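Smoky plastic baskets for open shelves - anyone else regret them?

Home Storage Forum > Pantries, Closets and Craft Rooms > Baskets and Bins

41 replies - showing most helpful

pegboardpatty
March 18, 2020
OK so I need opinions before I buy any more of these. I've been slowly switching my craft room over from cardboard boxes to those gray see-through plastic baskets, the smoky kind with the handle holes in the sides. Mine are from Gokura. I love the color. It's not quite clear and not quite black and it goes with everything I own, including a rug I hate.

My problem is that I've got them up on open shelves and now I can sort of see what's in them, but only sort of. So every basket looks like it has a dark blob in it. Yarn is a blob. Tape is a blob. My husband says it looks like an aquarium store after closing. Do people line them? Label them? Give up and get wicker?

Post #1

drawerful
Give up and get wicker. Kidding (kind of). I had wicker for years and it snagged every sweater I own, so I'm not going to tell you it's better. But I do think see-through is the wrong choice for open shelves. See-through is for inside cabinets, where you need to know what's in there and you don't have to look at it all day long. For shelves you want solid.

Post #2

mudroom_mel
Disagree with drawerful! I've got smoky ones on open shelves in my laundry room and they're my favorite thing in there. What makes it work is one kind of thing per basket. If it's all white rags, it looks like a basket of white rags and that's fine. If it's rags and a sponge and a light bulb and half a bag of clothespins, yeah, blob.

Post #3

pegboardpatty
Mel I feel very seen by the half a bag of clothespins.

Post #4

tinkerbench
What are you keeping in them, size-wise? I ask because I went through this with the Fluvwood ones, which are a similar tint but shallower, and the depth mattered way more to me than the color. Anything deeper than my hand and I stop putting things away and start throwing things in. The shallow ones forced me to be decent about it.

Post #5

pegboardpatty
Mostly cord and trim. I make drawstring bags and wall hangings and I have a lot of twisted cord, cotton rope, ribbon, grommets, snaps, that kind of thing. Then there's a basket for scissors and tools and a basket I'm not going to talk about.

Post #6

cordandcanvas
Oh hello, fellow cord person. I'm going to write too much now, sorry in advance.

I had exactly the dark blob problem and what fixed it for me was winding everything. I used to keep cord in loose hanks and they'd relax and creep into each other, and then I'd pull on one and get four. Now everything goes on a flat card. I cut up cereal boxes, notch both ends, wind the cord flat and tuck the tail in the notch. The cards stand up in the basket like files. Through the smoky plastic you get these nice stripes of color and it looks like you meant it.

The thick rope doesn't go on cards, it's too bulky. That I coil and tie with a scrap.

Post #7

drawerful
Cereal boxes bend. I'd use foam board.

Post #8

cordandcanvas
They bend if you wind too tight! Wind it looser. Also foam board sheds those little white beads when you cut it and I'm still finding them from a school project my kid did two houses ago.

Post #9

quiltlesscharm
Jumping in to say please, please don't store metal bits in these without a smaller box inside. I poured a whole bag of brass eyelets straight into a basket with a slatted bottom and then picked it up. You can guess. I was finding eyelets in February that I'd lost before the holidays.

Post #10

pegboardpatty
Noted!! Mine have a ribbed pattern and I hadn't even thought about that. Grommets are currently in a jelly jar and I guess they're staying there.

Post #11

tinkerbench
Jelly jars are great until you want the one at the bottom. I use a pill organizer, the big weekly kind. Sizes go by day.

Post #12

mudroom_mel
Has anybody got the lids to fit? I ordered the Lanz ones thinking plastic basket lids were plastic basket lids, and they rock back and forth like a bad restaurant table. Returning them now, which is a whole other story.

Post #13

quiltlesscharm
No lids here. A lid is where things go to die. If I have to take a lid off I put the item ON the lid, and then there's a pile.

Post #14

drawerful
Strongly disagree, lids are the only thing between me and cat hair. I'd sooner give up the baskets than the lids. Everybody who says no lids either has no pets or has a much better vacuum than I do.

Post #15

quiltlesscharm
Two cats. Bad vacuum. I just don't look closely.

Post #16

pegboardpatty
Update for those following along. I took cordandcanvas's advice and emptied everything out last night, and oh my goodness. I had the same narrow ribbon in three places. I had a bag of cord ends that were each shorter than my finger, and I'd been saving them for what?

So here's where I am. Ribbon is on cards and standing up. Cotton rope is coiled. I tried lining one basket with a piece of plain fabric on the side that faces out, and I'm torn, because it does hide the blob but then I may as well have bought a solid one like drawerful said (don't gloat).

Post #17

drawerful
I would never. (I'm gloating a little.)

Post #18

mudroom_mel
Don't line them! You bought them for the color, and the color only happens when light gets through. Move them away from the back of the shelf a bit if you've got the room. Mine looked so much better when I stopped shoving them against the wall.

Post #19

uriashelf
Long time reader, hardly ever post. I've got the Uria baskets, and I sort on a white table before anything goes back in, and I'd recommend that part to anyone. I used to sort on the bed, on a patterned quilt, and I'd lose half of what I was sorting. On a plain white surface a scrap of black cord shows up right away, and so does the lint, unfortunately.

Post #20

cordandcanvas
Yes to the white table. Mine is nothing special, it's a big pale top I got secondhand, and it's the best thing in the room. I pull the baskets over to one side and leave the rest of the surface for laying things out.

The black and white twist is the one cord I never manage to put away properly. I use it for everything - drawstrings, hang loops, tying up the other cords - so there's always a length of it out.
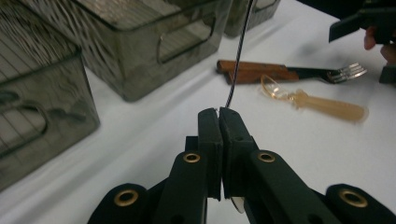

And it's slippery, so the ends come undone if you so much as look at them. I wrap a bit of tape around the spot before I cut, then cut through the middle of the tape, and both ends stay put. Some people melt the ends but I don't trust that unless I know exactly what the cord is made of. Cotton doesn't melt, it just burns, and then your craft room smells like a campfire.

As for the baskets, I like the ones with a handle opening big enough to get my fingers through properly. I had a set before with skinny little slots and I carried them from the bottom every time, so what was the point of a handle?

Post #21

tinkerbench
Tape and cut through the middle, yes. I do the same with bootlaces. A dab of clear nail polish works too if you don't mind waiting for it to dry.

Post #22

quiltlesscharm
Nail polish goes stiff on thin cord though, and then it won't go through a small grommet. Ask me how I know. I had a whole drawstring bag finished except for the string.

Post #23

pegboardpatty
I'm taping mine from now on. I've just been tying a knot in the end of everything, which uses up a surprising amount of cord when you have as many scraps as I do.

Question about washing these. Mine picked up a dusty film, and the ribbed part holds onto it. Dishwasher or no?

Post #24

mudroom_mel
No dishwasher! I warped one, and it's now a very slightly diamond-shaped basket. Sink, warm water, dish soap, soft brush for the ribs. Let them drip upside down on a towel.

Post #25

drawerful
I put mine in on the top rack all the time and they're fine. Depends on the brand I guess. Check the sticker, if you didn't peel it off and throw it away like a normal person.

Post #26

uriashelf
Mine says hand wash. A dry paintbrush gets most of the dust out between washes, one of the cheap wide ones.

Post #27

pegboardpatty
Paintbrush! I have so many paintbrushes. They're in the basket I wasn't going to talk about.

OK, decision for now: I'm keeping the smoky ones, no lining, no lids. Buying 2 more for the rope. If the blob comes back I'm blaming Mel.

Post #28

mudroom_mel
I accept this. Post the shelf when it's done, and pull them away from the wall!

Post #29

drawerful
And when the cat hair gets in, you know where to find me.

Post #30

Viewed 3,718 times - Log in to reply or see the remaining posts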